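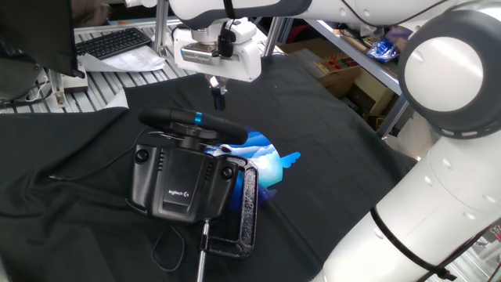
My Logitech wheel, C-clamp and all. Black cloth underneath.

pondier_lane
Finally got the wheel set up on the bench! I don't love the plastic clamps on these things, so I went with a big metal C-clamp on the right side of the base. Anyone else do it this way? Mostly worried about chewing up the housing.

Jukero
Metal straight on plastic makes me nervous. I cracked an old base doing that (my fault, I really cranked it). Stick a scrap of rubber under the jaw.

ulness12
Eh, I've had mine in a C-clamp for almost 3 years and there's one tiny dent. Snug is plenty. I'd lose the cloth though, fabric creeps when you're fighting the wheel.

pondier_lane
The cloth stays, lol. It's got a blue bird on it and I like it. But yeah, it's pretty rumpled, I could at least pull it flat.

Jukero
Keep the bird, put shelf liner under it. And tie that cable down before your knee finds it.

ulness12
Shelf liner on top of cloth on top of a slatted table, now you're building a sandwich. Just bolt it to a board!

pondier_lane
No drilling until October, I'm moving. Rubber scrap tonight, will report back.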